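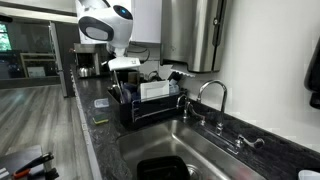 Rutberg Flat Gripper, 2-Finger

Part number 2761

The Rutberg is a flat-profile parallel gripper for light household and lab handling. It mounts to the Parry and Vosard arms with the standard wrist plate and draws its power through the wrist connector. No separate air line or control box is needed.

Overview

Most of our customers buy this gripper for kitchen and bench work, where the objects are close together and the arm has to come in from above. The slim fingers fit between items standing upright in a rack or bin. Utensil handles, cups, small lidded containers and thin boards can all be picked with the standard pads. For sponges and other soft items, lower the grip force to the first setting and close slowly.

The gripper is sold in white only. Pads are black or gray.

Specifications

Fingers: 2, parallel motion
Opening: 80 mm
Grip force: adjustable in five steps
Weight with standard pads: 400 g
Mounting: standard wrist plate, four screws (included)
Control: through the arm controller or the Brolley desktop software
Finish: white, wipe clean

In the box

Gripper
One pair of standard pads, fitted
Four mounting screws and a hex key
Wrist cable
Printed setup card

Which gripper should I choose?

We ran the Rutberg against our older wide-finger model on a counter with a dish rack next to the sink. Both were driven by the same arm and the same controller, with the same person at the controls. Idris Gough ran the tests and Catrin Phillips kept the log.

Long utensil handles: The Rutberg was easier to line up when the handle leaned at an angle. The wide model often touched the side of the rack before it reached the handle.

Cups: Little difference. The wide model holds a large mug more firmly. With the Rutberg, grip the rim or the handle.

Boards and trays standing on edge: Choose the Rutberg. The wide fingers need more room on each side than a full rack leaves.

Small lidded containers: Both work. Use the soft pads if the lid is smooth plastic.

Heavy pots and full kettles: Neither model is rated for these. See the Vosard heavy series.

If you mostly handle large, round objects with open space around them, the wide model is still the better buy and costs less.

Setup notes

Turn off the arm before connecting the wrist cable. Tighten the four screws in a cross pattern, then run the open/close check from the controller menu. Repeat the check whenever you change pads.

Set the approach height before working over a sink or rack. Tall faucets and wall-mounted dispensers should be added to the keep-out map, including any handle that sticks out to the side.

The gripper is splash resistant but must not be put under water. Wipe the pads with a damp cloth and let them dry before storage.

Compatible accessories

Soft pads, pair
Long pads, pair
Replacement wrist cable
Brolley wrist camera bracket (camera sold separately)

The long pads cannot be used together with the camera bracket.

Ordering

Orders for single units ship from stock. For five or more, ask for a quote and include your arm model and controller version. Unused grippers can be returned in the original box within 30 days. Pads that have been fitted cannot be returned.

Page updated 26 December 2024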